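Jidgate Slatted Bed Base, Double
Home > Bedroom > Bed Bases > Jidgate
Product code 583
In stock at our Lokamdale warehouse

The Jidgate is a low slatted base for a standard double mattress. It comes flat packed in two boxes and goes together with one hex key, supplied. There is no headboard, but the head end is drilled for one and the bolts are in the bag.

Side rails and end rails are solid pine with a clear matt lacquer. The slats are sprung birch and sit in rubber holders screwed to the inside of each rail. A centre bar runs from head to foot and stands on its own leg, which can be wound up or down to suit an uneven floor.

Sizes
Mattress size: 135 x 190 cm
Height of rail from floor: 32 cm
Clearance under rail: 18 cm
Number of legs: 4 at the corners, plus the centre leg
Weight: 34 kg over two boxes

The clearance is enough for shallow storage boxes and for most robot-free spring cleaning with an ordinary broom.

Choosing a mattress
The Jidgate takes foam, pocket sprung and open coil mattresses up to 25 cm deep. Anything deeper will still fit but hides the rails and leaves little for a fitted sheet to tuck around. We sell the Song mattress in the same size and the two are priced together if you put both in the basket. 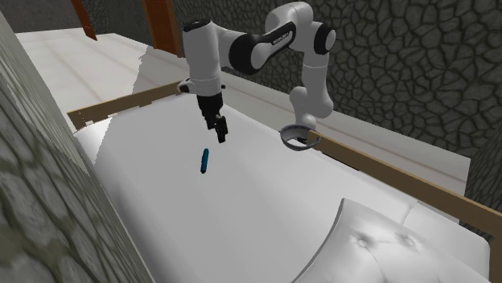
Lokamdale Bedroom Desk
Updated Friday, April 22, 2022

Assembly
Allow an hour with two people. One person can do it, but the long rails are awkward to hold level while the corner bolts go in. Clear a space larger than the finished base and build it in the room where it will stay, as it will not go through a normal doorway once made up.

Leave all the corner bolts finger tight until the centre bar is in place. Then tighten them in turn, going from corner to corner across the base. Fit the slats last, with the curve upwards. Check the bolts again after a month of use.

If the base creaks, the usual cause is a slat holder that has not been pushed fully home. Press down on each slat near the rail and listen for it. A rubbed candle on the end of the centre bar also helps.

Care
Wipe with a damp cloth and dry straight away. Do not use spray polish on the lacquer. Pine darkens with daylight, so a rail near a window will change colour sooner than one against a wall.

Spare parts
Slats, holders, legs and bolt packs are all sold separately. Quote the product code when you order. Slats from the older Hirnmont base are almost 3 cm shorter and will not stay in the Jidgate holders, so please measure before buying second-hand ones.

Delivery and returns
Standard delivery is to the front door. For delivery to a room upstairs, choose the two-person service at the checkout and tell us about any tight turns on the stairs. We do not build the base for you or take away the old one.

Unopened boxes can be sent back within 30 days. If you have opened a box but not started building, ring us first. We cannot take back a base that has been assembled unless it is faulty. The frame is guaranteed for five years and the slats for two.

The single and king sizes are due back in stock in July.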